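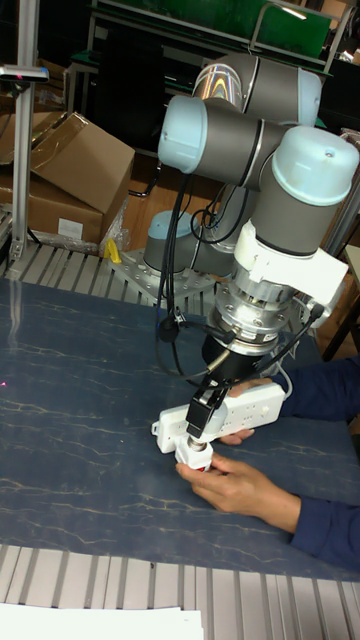

I have been reading about the wreck of the *Radwan* for most of the winter, and my household would like it to stop. She was a coastal freighter carrying cement, 671 tons of it, and she went onto the rocks below Flallilholm in thick fog a little after four in the morning. The rocks were on the chart. The chart was on board. It was in a drawer.

I first heard of her from a laminated sign in the parking lot at Greruma, where I had stopped to eat a sandwich. The sign gives the whole disaster two paragraphs and then moves on to seabirds. I have nothing against seabirds, but they got five.

So I went looking for the inquiry report. It runs to 494 pages, and I can report that the first 30 of them are about the lighting arrangements in the hearing room and who was entitled to sit where. After that it picks up. The master said he had heard the Flallilholm fog signal to port. The mate said he had heard it to starboard. The man at the wheel said he had heard it from both sides and had decided to keep that to himself, given the mood on the bridge. I have been on car trips like this.

What I didn't know, before I started, was what happens when you let seawater into a hold full of cement. I had pictured a sort of gray soup. For the first few hours that seems to be about right, and there was a tug on hand from Brillummont whose skipper thought he could have her off on the next high tide. The owners told him to wait while they discussed his fee. They discussed it for two days. By the time they had agreed on a number, which was lower than his and higher than theirs and pleased no one, the forward hold had set. They were now bargaining over a large piece of sidewalk with a ship around it.

All 18 of the crew got off, I should say, or I wouldn't be making jokes. They went over the side in the one lifeboat that would launch and rowed into Greruma in time for breakfast. The cook brought a ham. The report mentions the ham three times, once in a footnote, and I have come to think that somebody on the panel wanted to know what became of it. I would also like to know.

The hull rusted away over the next few decades, the way hulls do. The cement didn't. At low tide you can still see it from the path out to the point, two long gray humps with the shape of the hold pressed into them, right down to the lines of the plating. I walked out there in March, which was a mistake for several reasons, most of them to do with my shoes. It's a mile and a half each way and the last part is mud. The wind came straight down the sound and removed my hat, and I assume the hat is now also a hazard to shipping.

There was a seal lying on the bigger hump. It looked at me for a while and went back to sleep.

I stood there trying to feel the weight of maritime history and mainly felt my socks. Still, I was glad to have gone. You read so many pages about a thing and it starts to turn into paperwork, and then you see how close in she was. You could have had a conversation with someone on the beach. The master must have been able to hear the surf before he could see it, and I keep going back to his answer when they asked him about that. He said he had taken it for rain.

The owners' own account is supposed to be in the harbor office at Brillummont, in a box that can be looked at on request. I have requested. They replied that the box is there, but that the person with the key is on leave until May. I've bought new boots in the meantime, and I have been asked, politely, to find something else to talk about at dinner.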